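Pikance customer care
Ticket: Ranunach bracelet, clasp opening on its own
Status: Resolved
Opened by: Radomir Mladenović
Handled by: Fatos Trajkovski

Radomir, Sunday, 9.40

I bought the Ranunach bracelet in October as a present for my wife, in the brushed silver finish with the grey cord. The clasp has started to open by itself. It happened 3 times last week, twice at work and once in the supermarket car park, where she nearly lost it. She wears it on the left wrist on the second hole. It hasn't been in the shower or the pool. I have the order confirmation but not the box.

Fatos, 11.15

Thanks for getting in touch, and sorry about the clasp. Could you try the following and let me know how you get on?

Close the clasp until you hear a click, then pull gently on both ends of the cord. If it opens, look inside the clasp for the small spring bar. It should sit level on both sides. Then look at the inner face of the clasp and tell me which letter is stamped there. It will be an M or an S.

Radomir, 12.05

It clicks, but opens with a light pull. The bar is lower on one side. The letter is an M. I tried pushing the bar back with a cocktail stick and it went level, but it dropped again after the second time I closed it.

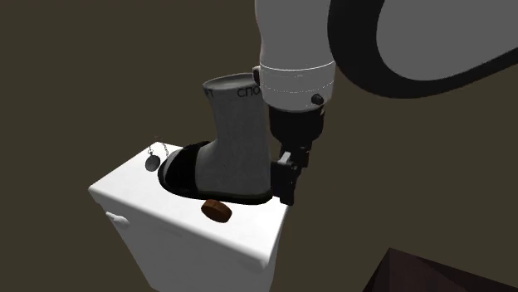
Fatos, 13.30

M means the clasp was made by Malloris, our earlier supplier. The newer ones are marked S, for Stan, and have a thicker bar. A bar that drops on one side can't be bent back for good, so please don't keep trying, as the cord end can get nicked.

There are 2 ways to go from here. I can post you a replacement clasp, which fits with the small screwdriver that came in the box, or you can send the bracelet in and we fit it for you. Both are free under the guarantee. Sending it in takes longer.

Radomir, 14.10

Please post the clasp. I don't have the screwdriver any more. Would one for glasses do? Also, is the cord the same for both clasps? She likes the grey and I don't want to end up with a black one.

Fatos, 14.25

A glasses screwdriver is fine if it is flat. The cord stays as it is, you only swap the metal part. Undo the screw on the cord end, slide the old clasp off, slide the new one on with the S facing the wrist, and tighten until it stops. I'll put a spare screw in the envelope.

Radomir, follow-up

The clasp came and I fitted it last night. The first screw rolled under the cooker so the spare was useful. I pulled on it harder than before and it stayed shut. She has worn it all day today without trouble. You can close this.

Fatos, closing note

Clasp M replaced with clasp S, fitted by customer. Cord not changed. No return needed, old clasp can be thrown away. Ticket closed.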